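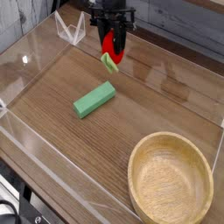 *Gripper with the red pad, small pale green piece in the air over the table.*

**Ticket:** Wrong story plays at the tunnel stop, some walkers get no story at all
**Product:** Kakumance ghost walk, Asanberg route
**Opened:** October 20, 2025
**Raised by:** Afiq Purba (walk organiser)
**Handled by:** Dimas Oei (Riroment support)
**Priority:** High, lowered to normal after the first fix
**Status:** Closed, one item carried over

## Report as received

The Asanberg route has 24 stops. At stop 19, the mouth of the old railway tunnel, the phone should play the story of the lamp man. For the last two weekends people have been getting the drowned bride from the mill pond instead, which is stop 18. A few got nothing. One couple said they heard both stories at once, one on top of the other, and thought it was meant to be like that.

It matters more here than at the other stops. The lamp man story tells you to turn your torch off and count the sleepers on the path up to the arch. If you don't hear it you stand in front of a bricked-up tunnel for five minutes and then walk back. I have had three refund requests.

I have not changed anything on the route since the summer, apart from the text for stop 7, where the spelling of the farm was wrong.

Afiq

## First reply

Afiq,

Thanks. Before I look at the route file, can you tell me:

- which phones the walkers were using, if you know
- whether they downloaded the walk at the car park or streamed it
- which way they came to the tunnel, up the cutting or down from Santoso Lane

Please don't edit stop 18 or 19 for now. If you do we lose the old values.

Dimas

## Answers from Afiq

Phones were mixed. The couple who heard both had one phone each, both with the sound up, so that might be two separate things happening. Nearly everyone downloads at the car park. The leaflet tells them to because there is no signal past the mill.

All the complaints came from people who walked down from Santoso Lane. The cutting has been shut since the bank slipped and the council put a fence across, so the lane is the only way in. I moved the arrows on the posts but did not think the walk itself needed changing. The stops are all in the same place.

## Notes, Dimas

Opened the route file. Each stop has a centre point and a trigger distance. When the phone comes inside the distance the story starts. Values for the two stops:

| Stop | Story | Trigger distance | Centre |
|---|---|---|---|
| 18 | Drowned bride | 56 m | Middle of the mill pond |
| 19 | Lamp man | 19 m | Tunnel mouth |

The pond stop is set wide so that it plays wherever you stand on the bank. From the cutting that does no harm, as you pass the pond, hear the bride, and are well clear of it before you reach the tunnel. From Santoso Lane the path drops down behind the pond and runs along the back of it. Walkers reach the pond circle late and are still inside it, or only just out of it, when the tunnel story ought to start.

The bride story is also a long one. If it starts at the stile it is still going when they get to the arch. The app will not cut off a story that is playing unless the next stop is marked as "takes over". Stop 19 is not marked.

That explains the wrong story. It does not explain the people who got nothing.

Asked Afiq for a track from someone walking it from the lane. He said he would do it himself after work.

## Test walk 1, Afiq

Walked it from Santoso Lane with the walk downloaded. It was getting dark and there was nobody else on the path.

- Bride started at the stile, as you said it would.
- Bride still going when I got to the arch. I let it finish. Lamp man then did not start.
- Walked back to the bend and came up to the arch again. Lamp man started straight away.
- Second phone (my brother's old one) got nothing at the stile and nothing at the arch. It played the bride once I was halfway back to the car.

I stood at the arch for a while with the torch off to see whether the old phone would catch up. It did not. The brickwork has a gap at the top left and you do get cold air out of it, so I have asked for a line about that to go in the story when we next record.

## Notes, Dimas

Useful. Two separate faults, as Afiq guessed.

**Fault A.** Story at stop 19 is missed when stop 18 is still playing. The app counts the phone as having arrived at 19, finds it is busy, and drops it. It only tries again if the phone leaves the circle and comes back. Known behaviour, and it is in the guide for route makers, though the section is easy to miss.

**Fault B.** Old phone is late everywhere. Looks like a position problem. The tunnel is at the bottom of a deep bank with trees over it, and a circle of 19 m is tight for that kind of ground. If the phone thinks it is standing up on the lane it will never be inside.

Changes made on a copy of the route, not live:

1. Stop 18 brought in from 56 m to 24 m and the centre moved from the middle of the water to the bench on the near bank.
2. Stop 19 widened to 50 m.
3. Stop 19 marked as "takes over".

I was unsure about the third one. It means that anyone who dawdles by the pond and then hurries will have the bride cut short. Asked Afiq which he would prefer.
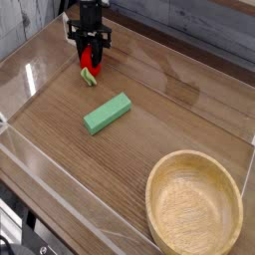
Afiq replied that he would rather lose the end of the bride. The last part of it is only the bit about the parish register, and plenty of people have told him that it drags. He is happy for it to be cut as long as it fades and doesn't just stop dead. Fade set to the longest the app allows.

He also asked whether 50 m is too wide, given that the lamp man story says "you are now standing where he stood". With a circle that size it could start on the bend, before the arch is in sight. Fair point. Two ways round it:

- keep the circle tight and accept that older phones will miss it
- keep it wide and put a short piece in front of the story telling people to walk on until they see the arch

He chose the second. There is a spare piece of voice from the original recording session which says "keep walking, and keep to the left of the rail". He says the rail is still there. Added it in front of the story with a pause after it.

## Test walk 2, Afiq

Same way in, same two phones, copy of the route loaded on both.

- Bride started at the bench on both phones. Older one was late by the length of the bench.
- Left the pond before the end. Bride faded out on the bend and the "keep walking" piece came in.
- Lamp man started at the arch on the newer phone, a few steps short of it on the older one. Good enough for me.
- Walked back the other way. Nothing played twice.

One thing. On the way home stop 20 (the white dog at the crossroads) played its sound of barking but not the voice. I am fairly sure that has always worked. Might be the old phone again, as I had turned the new one off by then to save the battery.

## Notes, Dimas

Copy made live. Anyone who downloaded the walk before today will still have the old version until they open it with a signal. I have put a notice on the Asanberg page asking people to open the walk again at the car park. Afiq will put a strip of paper over the line on the leaflet that says one download is enough.

Checked stop 20. The voice file is there and plays at my end on everything I have to hand. The barking is a separate sound laid under it, so it is possible for one to load and the other not. Could not make it happen. Left as a separate item.

While in the file I noticed that stop 7 has two texts, the old spelling and the new one. The app shows the newer. Old one removed with Afiq's agreement.

## Message from a walker, passed on by Afiq

> We did the walk again with the new version and it was much better at the tunnel. My daughter counted the sleepers and made it one fewer than the man says. We went back and did it again and she got the same. Is that part of the story or is it a mistake?

Afiq says that one may have gone when the bank slipped, and that he will count them himself. He does not want the number in the story changed. In the version his grandmother told, the number you get going in is different from the one you get coming out, and he has been thinking of adding that for the December walks.

No action for Riroment unless new audio is sent.

## Closing summary

| Item | Result |
|---|---|
| Wrong story at stop 19 | Fixed. Pond circle made smaller and moved, stop 19 takes over |
| No story at stop 19 | Fixed on both test phones. Circle widened, lead-in piece added |
| Two texts on stop 7 | Old one removed |
| Voice missing at stop 20 | Not reproduced. Carried over to a new ticket |

Afiq to say when the cutting opens again. The settings should work from that side as well, but nobody has walked it, and the pond circle may then be too small for people who stop on the far bank. If so, put a second circle there with the same story and set it to play once only.

Refunds are between Afiq and the walkers. He has offered all three a free go instead and two have taken it.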